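Filbridge Guest House — Room Safety Checklist, with Comments
Checked by: Trinity Ruiz-Ortega

Please mark each line OK, REPAIR or REPLACE.

Smoke alarm, hallway: OK. Test button was pressed, sound is strong.
Smoke alarm, kitchen: REPLACE. It is past 10 years on the label.
Candles and open flame: only on a flat table, never near curtains.

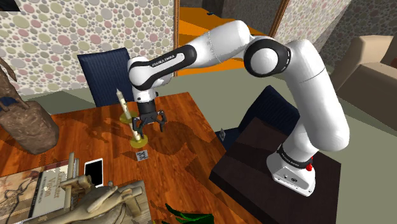
Brass candlestick on the wooden tabletop.

Matches must stay in the closed tin. Last season I found them in 2 rooms, lying on the window sill — this is not acceptable.
Extinguisher: OK, pin and seal in place. Next service is in April.
Stair rail: REPAIR. The lower bracket moves when I pull on it.
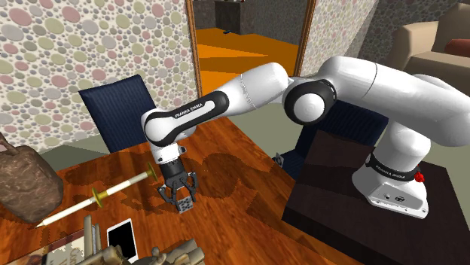

The same bracket was repaired before with short screws, so please use longer ones now. Width of the back exit, measured at the narrow point: 44 inches, OK.
Window locks: OK, except room 6, where the handle turns but does not close fully.
Heater: OK. Keep all cloth away from it.
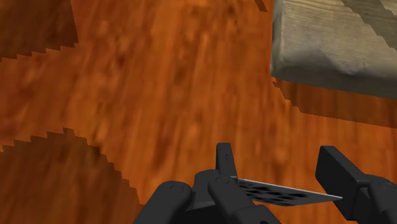
Yen wrote under the last copy that the handle in room 6 only needs oil, and asked to try this before we order a new one from Stosetti. I agree to try.

Related checklists
Grulov Annex: Kitchen and Gas
Filbridge: Winter Closing

Last updated: April
This site uses cookies. Accept | Settings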